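What happens after a country breaks a test ban it signed?

Posted by Colette Masson in World Affairs

I'm trying to get my head around how nuclear test bans work in practice. I run a small discussion evening at our library and in September we are doing arms control. I have read the basic stuff on the Comprehensive Nuclear-Test-Ban Treaty but I keep getting stuck on the same point. If a country signs it and then sets off a test underground, who decides that it was a test and not an earthquake? And once that is decided, what can anyone do to them? Does it go to the Security Council automatically?

Also, I see people say the treaty "isn't in force" and other people say it is being followed. Both can't be right, can they?

Please keep it simple if you can, most of our group are retired and new to this.

3 replies

Korker

Both are right, in a way. The treaty was opened for signature in 1996. It only becomes binding once every one of 44 listed countries has ratified it, and several of them haven't. So legally it is not in force. But the monitoring side was built anyway and it runs day and night. There are seismic stations, underwater microphones, low-frequency sound sensors and stations that sample the air for radioactive particles and gases.

On telling a test from an earthquake: the seismic signal is usually different. An explosion pushes outward in all directions at once, while an earthquake is two blocks of rock slipping past each other. Depth matters too. Most earthquakes start deeper than anyone can drill. If gas leaks out later and an air station picks up radioactive xenon, that is strong evidence, but a well sealed underground test may not leak at all.

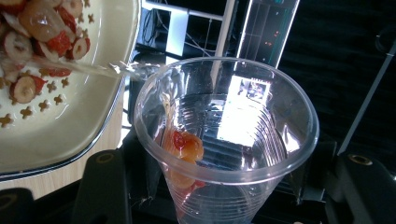 The treaty organization in Vienna doesn't announce "this was a nuclear test." It collects the data and passes it to the member states, and each government draws its own conclusion. People often miss this. In practice the big governments have their own sensors as well and will say publicly what they think.

The treaty does allow for on-site inspections, where a team would go to the suspected spot and look. That part can't be used until the treaty enters into force. They have held practice exercises for it.

Paltico

they get sanctioned and then nothing happens. look at north korea

Caron

Korker covered the detection part well. On the Security Council: no, it isn't automatic. Any member of the UN can bring a matter to the Council, and the Council can meet within hours if members want it to. A resolution needs nine votes out of 15 and no veto from any of the five permanent members. That is where things tend to get stuck, and why you often see a statement come out instead of a resolution. A statement is weaker - it has no legal force in the way a sanctions resolution does.

Paltico is a bit short but has a point about North Korea. One correction though: it never signed the test ban treaty, so it didn't break that one. The Council imposed sanctions after its 2006 test using its own powers under Chapter VII of the UN Charter, which it can do whether or not a country has signed anything.

For your group I would split it into two parts, detection first and then the politics. When I did a similar session I tried to do both together and we ran 50 minutes over. A map of the monitoring stations is good to have on the table. The treaty organization has one on its website that prints fine in black and white.

Colette Masson

Thank you Korker and Caron, I had the statement and resolution thing completely muddled. I will look for the map.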